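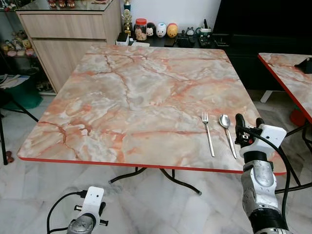

A reader from Dalport wrote in to ask why anyone needs instructions for putting a fork and a spoon on a table. Fair enough. She has set a table every night of her married life and has yet to receive a complaint.

I was of the same opinion until I read the other guides. Most of them want a charger plate, three glasses and a ruler. One site told me to leave exactly one inch between the table edge and the handles, as if my guests were going to check. So this is the short version, for a small square table, a fork, a spoon and a meal that doesn't need a knife: rice, stew, pasta, anything soft enough to give up without a fight.

## Before you put anything down

Wipe the table, then dry it. A glossy top with a busy marble pattern is very good at hiding crumbs and grease, and people who own one tend to believe it's clean when it's only camouflaged. Run your palm over it. If your hand catches on something, wipe again.

I don't buy special table spray. I tried one called Sorncombe for a month and couldn't tell it from a damp cloth with a drop of dish soap. The bottle says it's good for 200 wipes. I lost interest long before that.

Check the cutlery too. Stainless steel shows water spots, and a dry dish towel takes them off in a few seconds. Hold each piece by the handle while you polish, or you'll swap the spots for fingerprints.

## Fork and spoon, side by side

1. Decide where the person will sit and stand there. Setting from the opposite side is how forks end up backward.
2. Put the fork down first, handle toward the chair, tines pointing away.
3. Lay the spoon to the right of it, also with the handle toward the chair. Bowl facing up.
4. Line up the ends of the handles by eye.

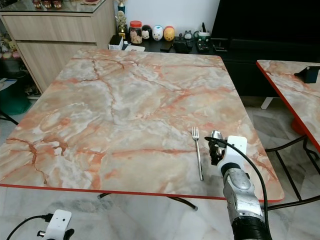

Leave enough of a gap that you can pick up one without dragging the other along. A finger's width does it. If you're putting a plate between them, slide the fork to the left and the spoon to the right, and you've got the arrangement in every etiquette book without having paid for the book.

Keeping both pieces together on the right is perfectly fine when the food comes in a bowl. I've seen this called wrong. I've never seen anybody explain what goes wrong.

## Things I'd skip

- **Placemats on a patterned top.** Two patterns fighting each other. If you must, use a plain one.
- **Cutlery trays in the middle of the table.** Everyone reaches across everyone.
- **Matching sets for the sake of it.** The Conneely catalog wants 240 dollars for six settings. My forks and spoons came from different drawers in different decades – they still get soup and noodles where they're going.

## If the table has a raised edge trim

Keep the handles inside it. A handle resting on a trim strip tips up slightly, and one sleeve brushing past will put the spoon on the floor. On bare tile you'll hear it in the next room. I learned this on a Sunday in a rented place in Urbridge, at 6 in the morning, with people asleep upstairs.

Napkins go under the fork or beside it. Folded once is plenty.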